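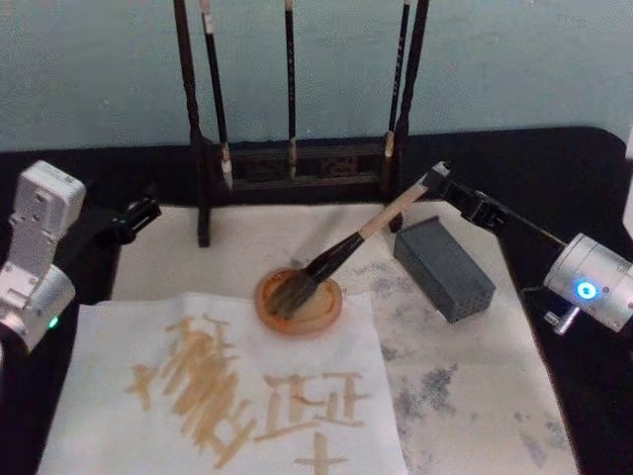 The Word You Had a Second Ago

Kaan Kırmızıgül is losing a word. We're on the stairs of the Nowakowski Building, second landing, and he wants to tell me what kind of plant his mother kept in the hallway, and it's gone. He stops walking. Shuts one eye. "Three syllables," he says. "Starts with a G. No. It has a G in it."

It has no G in it. It was a hydrangea — OK, it has a G in it. Four syllables though. He gets it at the top of the stairs and looks more pleased than anyone should about a hydrangea.

He's a cognitive psychologist at Baststead, twelve years there now, and what happened on the landing is what he studies. Tip-of-the-tongue states. TOTs, in the papers, said like "tots." The word is in there, you know it's in there, you could pick it out of a list in half a second. Can't say it.

Everybody has these. Young adults get one or so a week if you go by the diaries people keep for researchers. Older adults more. Proper names are the worst offenders at every age, and that has been known for decades, and Kırmızıgül is a little bored by it. His question is what you should do once you're stuck. Keep pushing? Give up? Ask someone? Look it up?

Most of us push. His lab thinks pushing may be the mistake.

The setup

The lab is two rooms and a corridor. The corridor counts, he says, it has the good printer. In the bigger room are four booths, each with a screen, a headset and a chair that someone clearly picked out of a catalog by price. The volunteers come in from the town of Flemness mostly, which is down the hill, plus undergraduates who need the credit.

They sit down and get definitions. "An instrument used by navigators to measure the angle of stars above the horizon." You say the word, or you say you don't know it, or you press the middle key, which means: I know it, hang on.

The middle key is what the lab is waiting for. The software is called Dotis, written in-house by a former grad student and patched by every grad student after her. It holds 1000 definitions. When you hit the middle key it does one of two things. Gives you the answer right away, or makes you sit there and try. You don't get told which is coming.

Then you go home. Later you come back and get the same definitions again, mixed in with new ones.

And what keeps happening, in his lab and in others that have run versions of this, is that the people who were left to struggle longer are more likely to get stuck on the same word the second time. Same word. Same stuck. As if the minute of struggling had been practice at struggling.

"You're rehearsing the wrong thing," Kırmızıgül says. "Your brain is taking a path, the path goes nowhere, you take it again, you take it again. Now it's a nice path."

(Sextant, by the way. I should of said that sooner.)

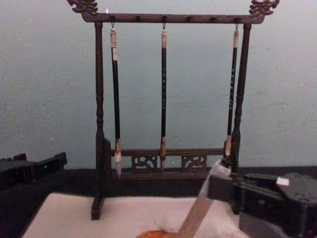 Writing brushes on their rack.

What's going on in there

The usual account, very short. A word gets stored in pieces. There's what it means. There's its grammar, noun or verb and so on. There's how it sounds. Saying a word takes all of these, one feeding the next, and a TOT is when the meaning lights up fine and the sound doesn't get enough of a push. Which explains the strange half-knowledge people report. First letter. Number of syllables. The stress. Wrong a lot of the time, but better than guessing.

It also explains why names are so bad. A common noun hangs off lots of other stuff. A baker bakes, there's bread, there's an oven, you can come at it from all sides. A man called Baker is just called Baker. One thin thread from the face to the sound and if that thread is weak, well. Good luck at the wedding.

Age makes the thread weaker, on this account. That's a different matter from losing words. Vocabulary holds up for a very long time, it keeps growing in plenty of people well past 60. Kırmızıgül gets cornered about this at every public talk he gives. Someone comes up after, usually lowers their voice. Is it the start of something? He tells them what he can, that more TOTs is a normal part of getting older, that he isn't a physician, and that if they're worried about more than names they should go see one. Then he asks if they'd like to be in a study.

A lot of them say yes. The older half of his sample is largely people who stood in line to ask him that.

The fight

Not everyone buys the rehearsal idea. The main objection is an obvious one: maybe hard words are just hard. You got stuck on "sextant" the first time since it's a weak word for you, and it's a weak word for you the second time too. Nothing was learned. Same hole in the same road.

Random assignment is supposed to take care of that. Long wait or short wait is a coin flip, so hard words should land evenly in both. And still, the gap shrinks in some replications, and in one big one it went away for the older group completely. Kırmızıgül brings that up himself before I can. He has it pinned on the corkboard over his desk, the graph with the two bars the same height.

"I look at it when I eat," he says.

His own latest has 200 people in it and the effect is there, smaller than in his first paper. He thinks the first paper was lucky. Said so in print, which earned him a few emails from people who'd cited it.

There's a second wrinkle and it's the one I find more useful. How you get out of a TOT seems to matter. If the word pops up by itself, or you find it off a hint like a first sound, you're less likely to get stuck next time. Being handed it helps a bit less, at least in some of the data. So the advice isn't quite "grab your phone." It's more, don't sit there grinding. Get a hint. Say it out loud once you have it. Saying it out loud may do more than the rest put together, he's testing that now.
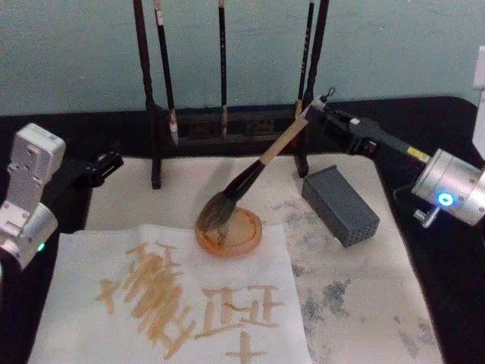 The new study drops definitions altogether and uses photographs, which Kırmızıgül says he should have done years ago. A definition hands people half the wording. A picture makes them do all of it themselves, and you can pick how deep to ask. Take the large brush the arm on the right is holding over the table. "Brush" comes right away, to anybody. Now the word for the art it's used for, the beautiful-handwriting one, and there will be a few readers who felt a small catch just there. Knew it, had it, C something. Now the person who does it for a living. That's harder again, the ending goes soft, -ist or -er. Calligrapher. In pilot sessions the lab found they could walk one person from no trouble to totally stuck without ever changing the picture, only the question, and that gives them something they never had with definitions — the same object, the same eyes on it, and only the word getting rarer.

They run the pictures in blocks of 20. Any more and people stop trying and start pressing the middle key to get it over with. You can see it in the timing, the presses get faster and faster and more regular, like somebody clicking through terms and conditions.

I did a block. Middle booth, bad chair. Got through the kitchen stuff and the animals feeling fairly smug and then came the tall thing with three legs that a painter rests a canvas on. I write for a living. I own one! It's in my garage with a coat on it. I hit the middle key and Dotis gave me the long wait, and I sat in that chair and went weasel, measle, weasel, with my face getting hot.

Weasel is what they call a blocker, or an ugly sister if you read the older papers. A word that sounds close and keeps shoving in front. People used to think blockers caused the trouble. The current feeling is that they mostly turn up since you're already in trouble, you're fishing in the right patch of sounds and that's what is swimming there. Kırmızıgül goes back and forth. On the day I visited he was on the side of the blockers being innocent.

Bilinguals

He grew up with Turkish at home and English at school, and the TOT research on people with two languages is a whole shelf of its own. They have more of them. Not in names, oddly — for names it evens out, and the thinking there is that a name is mostly the same name in both languages so it gets used just as much. For everything else you're splitting your practice between two words for one thing. Each gets said less.

He doesn't think of it as a cost. More of a shipping delay, he says, and then says please don't print that, and then says fine.

What he notices in himself is that when the English won't come the Turkish often shows up first and just stands there. With the hydrangea it was the Turkish that was missing. He had the English, sort of, and was trying to get at it through a word his mother used that he hasn't said out loud since he was a kid. He still hasn't found that one. He asked me not to look it up for him.

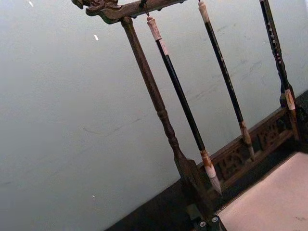
Dragon-head finial at the left end of the crossbar.

What to do about it, then

I asked for a list. He doesn't like lists. What I got, walking back down to the parking lot:

Stop at ten seconds or so. There's no magic in the ten, the lab used it and it's easy to count.

If someone is with you, ask for the first sound and not the word. This is annoying for them. Do it anyway.

Once you have it, say it. Say it again in the car.

Don't run the alphabet for five minutes. Once through is OK. He does it himself and dosen't always stop at once.

And for names, before the party, read them over aloud. Not in your head. He does this in the driveway before faculty dinners with his wife holding the phone, and it works for maybe an hour, and after that he calls people "you."

Recruitment for the picture study is open through the end of June. You need to be over 18 and a fluent reader of English, any first language is fine. Sessions are an hour, and you come twice. Parking behind the Nowakowski Building, the lower lot, the upper one will get you towed.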